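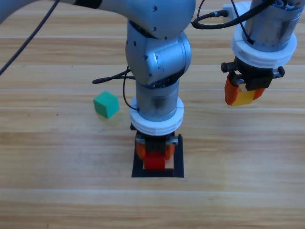 7/21/21

Back to the blocks today. I told myself in November I wouldn't get pulled into another sorting task, and yet there I was with a red cube, a green cube and a black square, thinking hard about which one goes where.

The Kastarik people sent over their new activity sheet, and it makes big claims for a very small game. Red goes in the square. Green waits its turn off to the left. Then you swap. According to the sheet this "builds the foundations of order," and I wrote a question mark next to that in pencil. A cube inside an outline is a cube inside an outline. I like the game fine, I just don't see the foundations.

The square does bother me a little. It's only a thin border with the bare wood showing through the middle, so what counts as in? If the cube is up in the top half, is that in? The sheet says "placed within the shape" and leaves it there. I asked Praltetska and got back a friendly note saying it depends on the goal of the session. Well, sure. Everything does.

The table I have no complaints about. Nice warm color, planks running the long way, and the red looks good against it. The green is more of a teal if you ask me, though the sheet calls it green all the way through and I suppose I will too.

Price is the other thing. Kanaujia wants 60 dollars for the set and Drivier wants 50 for what looks to me like the same set in a different box. I wrote both down in the budget book and then closed the book. I've bought enough colored cubes to know that the cheap ones roll under things exactly as well as the good ones.

Page 3 of the sheet says to repeat until the movement is "calm." I'm not sure who judges that. I'll try the swap again tomorrow, green in and red out, and see if I feel any more orderly. Must also reply to Praltetska - short, polite, no sarcasm. Out of milk.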